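障害管理票 双腕作業セル 把持部指先パッドの劣化および把持保持異常

管理番号：GRN-683
対象設備：Maltia 双腕作業セル(卓上整理・食器整列タスク用)
設置場所：Girnthorpe 評価棟 第2作業室
起票部門：運用管理課
対応部門：設備保全課、制御ソフトウェア課
重要度：中(人的被害なし、製品落下の可能性あり)
状態：暫定対策実施済み・恒久対策待ち
起票日：2024年5月4日

1. 事象の概要

当該セルにおいて卓上整理タスクおよび食器整列タスクを連続運転中、把持部が対象物を保持しているにもかかわらず、制御側が「把持未成立」と判定し、動作を中断する事象が繰り返し発生した。中断時に指が開放側へ動く場合があり、対象物がラック上方または卓上で落下するおそれがあるため、運用管理課の判断により自動運転を停止し、本票を起票した。

記録に残る把持動作は1,131回であり、このうち33回で把持未成立のアラーム(コード G-09)が出力されている。アラームは薄い円形の食器を縁から挟む動作に偏っており、書籍やホワイトボード等の卓上物品については発生頻度が低い。ただし、卓上物品でも指先の接触位置がずれた記録があり、同一原因による可能性を排除できないため、両タスクを調査対象に含めた。

2. 運用への影響

食器整列タスクは全面停止とした。卓上整理タスクについては、低速かつ監視者立会いの条件に限り継続を認めている。評価日程への影響は、Dadham 側の受入担当部門に通知済みである。
なお、停止中に当該セルの柵内へ立ち入る場合は、非常停止の押下および駆動電源の遮断を確認したうえで作業すること。指の開閉は空気圧ではなく電動で行われるが、電源再投入時に原点復帰動作が入るため、投入前に柵内の無人を必ず確認すること。

3. 調査経過

3.1 初期切り分け(運用管理課)

制御盤の再起動およびセル内通信の診断を行ったが、異常は認められなかった。アラーム発生時のログでは、指の開度指令値と実測値の差が判定幅を超えている一方、モータ電流は把持時の正常範囲に入っていた。すなわち、指は対象物を押しているが、閉じ位置が想定と合わないという状態である。
電流値の記録には欠落がなく、センサ断線の疑いは低いと判断し、設備保全課へ引き継いだ。

3.2 卓上整理タスクでの確認(設備保全課)

手首部カメラの映像を参照しながら、低速で卓上物品への接近動作を行い、指先の状態と接近姿勢を点検した。対象は「A TALE OF TWO CITIES」のペーパーバックと、ピンク色の枠の付いたホワイトボードである。いずれも卓上に置いたまま、指を大きく開いた待機姿勢で一時停止させ、映像を保存した。

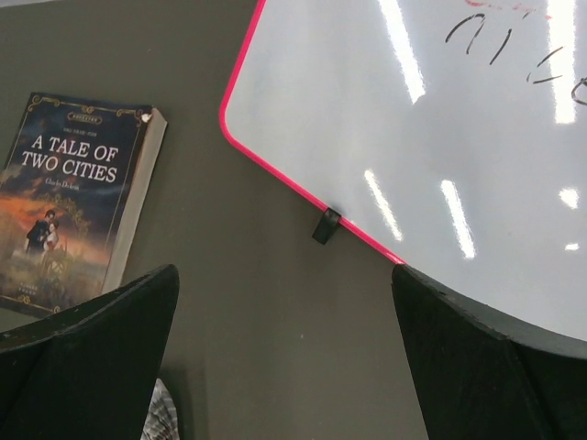

接近姿勢そのものは教示値の範囲内であり、手首の傾きに有意なずれは見られなかった。指先の表面については、右側の指の上縁に擦れ跡と摩耗した箇所が確認された。この時点では外観上の劣化と記録するにとどめ、把持異常との因果関係は保留とした。
併せて、ホワイトボード盤面の照明反射が画像認識に及ぼす影響についても制御ソフトウェア課に照会した。回答は、反射により輪郭抽出の信頼度が下がることはあるが、G-09 の判定には画像を使用していないため、本件とは切り離して扱うというものであった。反射については別票で管理する。

3.3 指先パッドの寸法確認(設備保全課)

駆動電源を遮断し、左右の指先パッドを取り外して厚さを測定した。両側とも中央部に比べて先端側が薄く、交換基準を下回る箇所があった。先端側の減りは左右で均等ではなく、薄物を挟んだ際に片側だけが先に当たる状態となる。この場合、保持力が出ていても閉じ位置は教示時の値より内側へ入るため、3.1 のログの内容と整合する。
パッドの交換履歴を確認したところ、直近の交換は3月であった。点検周期の定めは運転時間のみを基準としており、食器整列タスクのように縁の硬い対象物を多く扱う場合の補正は設けられていなかった。

3.4 食器整列タスクでの再現試験(設備保全課、制御ソフトウェア課)

原因の特定を目的として、測定後のパッドをそのまま再装着し、白いワイヤー製の水切りラックを用いて再現試験を行った。速度は通常運転より下げ、ラック周辺への立入りを禁止し、監視者が非常停止を保持した状態で実施した。
試験では皿を縁から挟み、仕切りのワイヤーに沿って上下させる動作を反復した。9回目の動作で G-09 が出力されたため、自動開放を無効とした設定のまま停止させ、ログを採取した。皿の落下は発生していない。 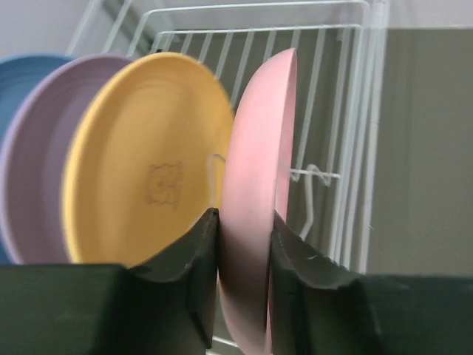

図2　ピンク色の皿を縁から把持した状態。左側に黄色、薄紫色、青色の皿。

映像では、両側の指の上縁に不揃いな箇所が認められる。寸法確認の結果と併せ、パッド先端の損耗が把持位置の偏差に寄与しているものと判断した。
隣接する皿との間隔が狭い区画では、仕切りワイヤーと指の距離も小さくなる。ワイヤーへの接触を示す電流の変動はログになかったが、パッドの損耗を進める要因となり得るため、恒久対策の検討項目に加えた。

4. 原因

直接原因は、指先パッド先端部の偏摩耗により、薄物把持時の閉じ位置が判定幅を外れたことである。
間接原因として、次の二点を挙げる。
(1) 点検周期が運転時間のみで定められ、対象物の種類が考慮されていなかったこと。
(2) G-09 の出力後に指を自動で開放する設定が、対象物を保持している場合にも有効であったこと。
後者は安全上の問題であり、把持異常そのものより優先して是正する。

5. 暫定対策

・G-09 出力後の自動開放を無効とし、現在位置で保持停止とする設定に変更した。(実施済み)
・左右の指先パッドを新品に交換し、開度の原点を再調整した。(実施済み)
・保持停止からの復旧は、監視者が対象物の状態を目視で確認した後、手動操作により行う。
・始業点検表にパッド先端の外観確認を追加した。欠け、めくれ、著しい擦れがある場合は運転を開始せず、設備保全課に連絡すること。

交換後の確認運転では G-09 の出力はなかった。ただし動作回数が少なく、再発なしと判断するには不足しているため、食器整列タスクの停止は継続する。

6. 恒久対策(検討中)

パッド材質の変更については、Kovačević 社に耐摩耗品の見積りを依頼している。見積り受領後、現行品との保持力の比較試験を行い、採否を決定する。硬度を上げた場合に皿の表面へ傷が付くおそれがあるため、比較試験には外観検査を含めること。
制御側では、開度とモータ電流の両方を用いた判定への変更を制御ソフトウェア課が検討している。判定幅を単純に広げる処置は、空振りの見逃しにつながるため採用しない。
ラックの区画配置についても、指と仕切りワイヤーの距離を確保できる置き方へ教示を見直す。

7. 対応履歴

運用管理課：自動運転停止、起票、関係部門への通知
設備保全課：卓上整理タスクでの外観点検、パッド寸法測定
設備保全課・制御ソフトウェア課：再現試験、ログ採取
制御ソフトウェア課：自動開放設定の変更、変更内容の登録
設備保全課：パッド交換、原点再調整、確認運転
運用管理課：始業点検表の改訂、監視者への周知

8. 残件および完了条件

残件は、耐摩耗パッドの採否決定、判定処理の変更、点検周期の改定、教示の見直しの四件である。
本票の完了には、恒久対策を反映した状態で食器整列タスクの連続運転を行い、G-09 の出力および対象物の落下がないことの確認を要する。連続運転の回数と条件は、設備保全課が試験計画書に定め、運用管理課の承認を得るものとする。
取り外した旧パッドは、左右の別を表示のうえ設備保全課の部品棚で保管し、本票の完了まで廃棄しないこと。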